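Subject: Re: Open day at the Malley building, was it worth the trip?

> Did anyone from the list make it to the Fovotero open day? I was tempted but it's two trains for me. Was there anything moving, or was it all posters and leaflets? Also wondering if it would suit our June outing, assuming they run it again.

I went, and yes, plenty moving! I meant to stay an hour and stayed for most of the afternoon. Notes below while I still remember it, in the order I went round.

## Ground floor

Posters, I'm afraid, and a long queue for tea. The one thing I'd stop for is the Lamptey bench, where you can turn an opened-up joint by hand and feel how little play there is in it. The chap on the bench let me have a good long go. He said a joint like that gets 3,000 turns on the test rig before it goes anywhere near an arm, which took him a while to explain over the noise.

## First floor: the sorting table

My favourite by a mile. An arm works over a white table with toy fruit and veg and a wicker basket, and you can get close enough to watch the fingers properly. I took this with the gripper down in the basket, a dark red-purple thing between its fingers (plum? beetroot? we had a small argument at the rail) and the orange, the bok choy and the long yellow one still out on the table.

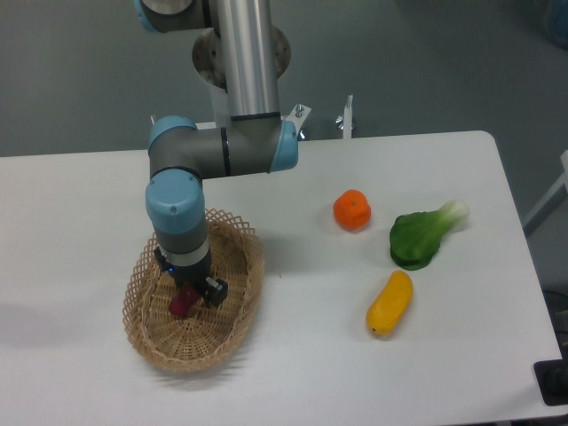 ## First floor: the talk

They call the control software Tukow, and the talk was on how it's taught. A person guides the arm through a job, they record it, and then they do it again, and again... roughly 700 recordings for a single job, if I wrote that down right. I liked that the speaker showed the failures too, including a lovely clip of a toy aubergine being posted very carefully over the side of a table.

I asked whether the basket has to be in the same place every time. It doesn't, but moving it a long way still upsets things, and they're working on that now.

## Practical bits for June

- Groups go up in batches of 10, so we'd need to split.
- The talk is on the first floor and there is a lift, at the back past the cloakroom.
- Last entry was at 4, and they meant it.
- Bring sandwiches. The café had run out of everything but flapjack.

I'd happily go again and can write to them about dates if enough of you are keen. Reply on the list please, my other inbox is a mess.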